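Our sorting line is getting arms. What happens to the sorters?
Last updated May 2023

I work at a paper recycling outfit, Virkham, on the hand-sorting side. Management has announced that two robot arms are coming in August to pull apart mixed paper and cardboard. We were told "no changes to headcount," in the tone people use for "this won't hurt." Has anyone been through this? What does the job look like afterward?
- Janaína Macedo

Orvokki Lahtinen
We went through it at Juluvero. 846 shifts in (there's a counter on the wall, a gift from management), I still have a job, though I wouldn't call it the same one. I used to sort. Now I watch sorting, and I step in when it goes wrong, so my back feels better and my patience is shot. The arms like flat, stiff cardboard. They are less fond of anything thin, crumpled or see-through, and our waste is mostly that.

What caught us out was the pay grade. "Sorter" and "cell attendant" sat on different lines of the pay scale, and the second one was lower until we made a fuss. Get the new title in writing before August, with the rate next to it. Ask who clears a jam too, and whether the arms are locked off first. Our answer to that was a shrug for the first month.

Also ask who does the teaching. On our line the sorters were asked to show how they pick through a mixed heap, and it was hours of work on top of the usual targets.

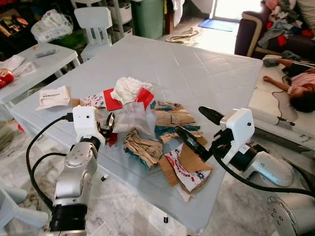 I'd want those hours paid and counted separately. You know which bits of a heap come out first without thinking about it, and that's worth money to somebody - it may as well be you. We got a small bonus and a sandwich lunch. Hold out for more than the sandwiches.

Skuteo
robots never call in sick lol. learn to code

Yokoyama
Skuteo, ours was out for nine days with a bad cable. Janaína, what Orvokki said about the title. I'd add breaks: when the line stops for a fault, find out whether that counts as yours. At my place it did.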